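Where Do Our Old Clothes Go? A Study of Clothing Reuse in Pledonton
Final report, Community Studies project

Why we picked this subject

It started with a closet. One of us was cleaning hers out over spring break and ended up with three bags of clothes and no good idea of where to take them, and when she brought it up in class it seemed that nearly everybody had a bag like that sitting in a hallway or a trunk. We had been hoping for a project that would get us out of the library (much as we love it), so we decided to follow the clothes and see where they went.

Pledonton has one large donation center, Nostine, over by the old rail yard, and a smaller secondhand store called Ortuño on the main street. There is also Jarnex, a company that buys worn-out textiles by the pound and turns them into wiping rags and padding. All three were very generous with their time, even when we came back with the same questions twice.

What people give away

Nostine let us go through its intake sheets for May, which were kept in pencil and took us a good deal longer to type up than we had planned! The sheets listed 2,599 pieces of clothing. Of those, 2,360 were marked as good enough to sort for sale, and the rest went straight into the Jarnex bin. T-shirts were the largest group by far, with children's pants a distant second. We had expected far more coats, but the staff told us coats come in the fall, when people try on last year's and find the zipper is broken.

T-shirts are a bit of a headache for a secondhand store. They're cheap to buy new, they wrinkle if you so much as look at them, and a plain one in a strong color like orange can hang on the rack for weeks while the striped ones go.

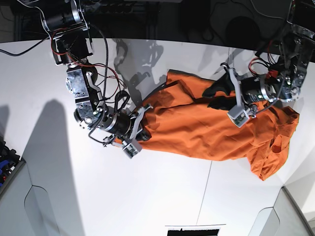 How the sorting works

We spent two afternoons at the sorting tables and came away with a lot of respect for the people who stand at them. Each piece gets shaken out, checked at the collar, underarms and hem, and then put in one of the bins for store, outlet or rag. A small stain near the hem might still pass for the outlet. A stretched collar almost never does. We tried it ourselves and were slow and far too soft-hearted, and a fair number of our "store" choices were quietly moved down a bin.

Checking goes much better when a shirt is spread out first. In a heap, the creases hide thin spots and small holes, especially in the lower half where the fabric tends to bunch. 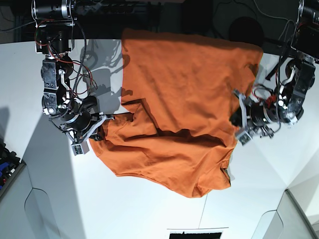
One sorter at Nostine told us that she wished people would wash things and leave them unfolded, as she has to open every piece anyway and a neat stack only slows her down. We had all been folding our donations for years out of politeness, so that was a surprise.

What our survey said

We handed out 80 paper surveys at the farmers market and at the bus station. Most people who answered said they gave clothes away at least once a year. Many didn't know that torn clothes could be donated at all, and several wrote in the margin that they felt bad about throwing them in the trash. Ortuño doesn't take torn items, but Nostine does if they are clean and bagged separately.

What we would like to see

We think a simple flyer would help a great deal. Nostine has offered to hand out 2,000 of them with the fall bags if we do the layout, and we've already argued happily over the lettering. We would also like to repeat the intake count in October, when the coats arrive, and to ask Jarnex whether we could follow one bale all the way through the plant.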